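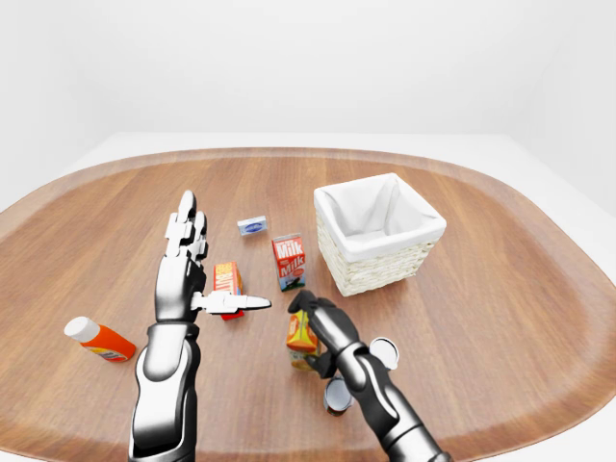
Reddish-brown wood, fine straight grain, raised rim.

Weltik Table Wax, 200 ml tin

I make this wax in a rented unit at the back of the Orakzai yard in Notcombe, and it's the one thing in the shop I'd keep if I had to drop everything else. It started as a batch for my own kitchen table (which had been through two kids, a leaky fern and one very bad fondue night) and then people started asking for it. The labels on the tins are numbered by hand, and the last one out the door in August was 3,028. My handwriting has gotten worse along the way, sorry.

It's a soft paste wax for indoor wood that gets used every day. Tables, trays, sideboards, the arms of chairs where everyone puts their elbows. It goes on with a rag, it buffs up to a low sheen, and it smells of orange peel for an evening and then of nothing much. I can't stand a glassy finish on a table you eat at, so if you want a mirror shine this isn't your tin.

What's in it

Beeswax, carnauba, tung oil and a little orange solvent. The old version had more carnauba and set up so hard in winter that you needed a spoon to get it out – I changed that two years ago and I'm much happier with it. There's no color in it. It will darken raw wood a bit, the way a wet thumb does, so try it on the underside first.

Putting it on

Clear the table and wipe it down. If there's old silicone polish on there you'll have to get it off before you start, or the wax will skid around and go streaky. Mineral spirits on a cotton rag does it for me. Let the wood dry overnight.

If you're sanding, stop at 320 for most woods. I know some people go up to 600 and it does feel lovely under your hand, but the oil has a harder time getting in and you end up with more buffing for less protection. I only go that high on trays, where I want things to slide.

Scoop out less than you think. A lump the size of a hazelnut covers an area like a place mat. Rub it in circles, then finish with long strokes along the grain, and leave it for 20 minutes. Buff with a clean rag and flip the rag often. Two thin coats a day apart will beat one thick one every time, and a thick one stays tacky for a week (ask me how I know!).
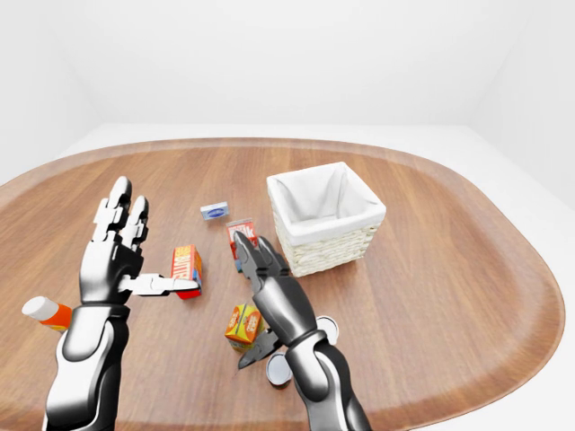
Rims, edges and other fiddly bits

Raised rims are where wax goes to hide. It packs into the inside corner, turns white, and you don't notice until the sun comes in low at breakfast. I use an old toothbrush, dry, right after the 20 minutes are up. If it has already hardened, warm it with a hair dryer on low and wipe it away with a soft cloth wrapped over a fingertip. Don't go digging at it with a knife.

On an oval, follow the curve when you do the rim and then go back to straight strokes for the flat part. I used to do the whole top in one big swirl and there was always a dull patch in the middle where I'd run out of wax and patience.

Living with it

Give a new coat seven days before you put anything hot or dripping on it. After that it'll shrug off ordinary spills if you wipe them up, but a mug straight from the kettle can still leave a pale ring. Rings usually buff out with a dab more wax and a bit of elbow work. Red wine left overnight is another story, and I'd be fibbing if I told you otherwise.

For cleaning, a damp cloth is plenty. Please keep spray polish away from it. I redo my own table twice a year, once when the heating goes on and once when it goes off.

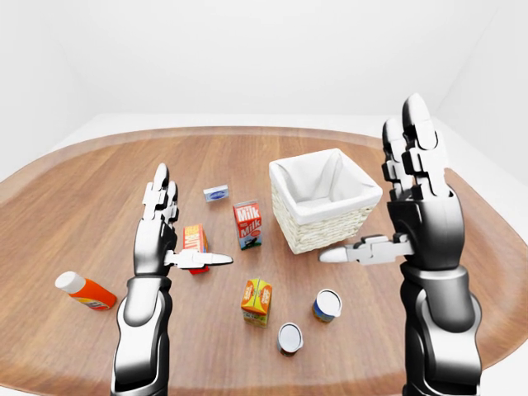
The other thing I get asked is whether it's the same stuff as the Wokosholm blend, and the answer is nearly. Wokosholm is my outdoor wax, with more oil and a stronger smell, and it's meant for benches and gates. You can use it on a dining table but your dinner will taste of turpentine for a month. Going the other way is worse – the table wax will be gone from a garden bench after a couple of good rains.

Size and storage

One size only, the 200 ml tin with a press-on lid. That does an average dining table twice with enough left over for a tray. Keep it somewhere cool with the lid pushed all the way down. If it separates in summer, stir it with a stick and let it set again in the shade.

Lay used rags out flat outside until they're stiff before you throw them away. Oily rags in a heap can heat up and catch fire, so don't ball them up in the trash.

Orders placed before noon go out the same day. Empty tins are welcome back if you're local, just leave them in the crate by the unit door.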